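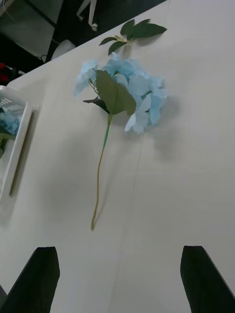 Section 3. Sharing the Bench with the Arm

Stem sorting is the first job most shops hand over, and the first one they try to take back. Artificial flowers look easy to anyone who has never picked up 300 of them before lunch. The arm approaches with its fingers wide open, and it needs a stem lying by itself on clear table, the way the blue hydrangea is, with its wire tail showing and its leaves allowed to flop where they like. Give it a heap and it will give you one back. The steps below cover the person's half of the work, which the brochure left out.

Before the shift

1. Clear the bench. Coffee, phones, tape guns and the good scissors all go on the shelf. The arm has no opinion about your scissors, but it will file them under whichever color it thinks they are.

2. Set the tray to the left of the working area, inside the reach line drawn during installation (Section 2). Push it until it stops, then leave it alone. People straighten it on the way past. Ask them to quit.

3. Turn on the bench lights and wait for the Wunley panel to show READY. If it shows ALMOST READY, it means a number between one and 17 minutes. We have asked for this to be changed.

4. Wipe the table. Glitter from the Christmas lines will be there in April and must be wiped anyway.

Feeding stems

5. Lay down one stem at a time, head away from the fingers, wire toward them. Do not straighten the wire. A bend is fine, and the ones you straighten bend back.

6. Take your hand out past the line and press FEED. The arm will not start while the line is broken, and it will wait longer than you will.

7. Let it finish. If a petal folds under, leave it. Fluffing is done at the packing table by a person, who is still better at it and should be told so now and then.

8. When the tray is full, press HOLD before lifting it out. Put the empty tray in the same spot, facing the same way.

CAUTION: Never reach in to help. Every new operator does it once, usually with the words "oh, come on." The arm stops, the alarm sounds, and the whole room looks up.

CAUTION: Wire ends are sharp. This was true before automation and no one has automated it yet.

NOTE: Leaves count as part of the stem only while attached. A sprig that has come off goes in the greenery bin at the end of the run. Do not feed it on its own unless you enjoy the message UNKNOWN FLOWER.

What changes for the sorters

At Pradanano the old quota was 600 stems a shift, sorted by hand at a long table with the radio on. The quota now belongs to the arm. The sorters' job has been retitled Flow Attendant, a name that came from head office and is used mainly in e-mails from head office. In practice an attendant feeds, watches, clears stops and checks each full tray for strays.

Expect the first 3 weeks to be slower than hand sorting. Plan orders accordingly and do not post the daily totals by the time clock. One Radebe site did, and the totals acquired comments.

Rotate attendants every two hours. Watching a machine do your old job at half speed is more tiring than doing it, and the complaints reach the office sooner. Keep the radio. The noise survey found no conflict with the alarm, which can be heard in the parking lot.

Clearing a stop

9. Press HOLD and wait for the amber light.

10. Remove the stem by the wire, never by the head. Heads come off, and then you have two problems and one of them rolls.

11. Write the stop in the log. "It was being weird" is not a cause. "Leaf caught under finger" is.

12. Press RESUME once. Pressing it more often adds nothing to the queue except feelings.

For stops lasting longer than a coffee break, see Section 5, Calling Fostiveck Support, and bring the coffee.

Print this section | E-mail this section

Reader comments (3)

benchfour: Step 2 needs to be in bigger type. Ours gets straightened by the night cleaner and the morning crew spends an hour blaming the software.

tapegun_widow: Can confirm about the scissors. They were in with the purples.

Packing Table: Thank you for step 7. Printed it and stuck it on the wall. We would still like a second chair.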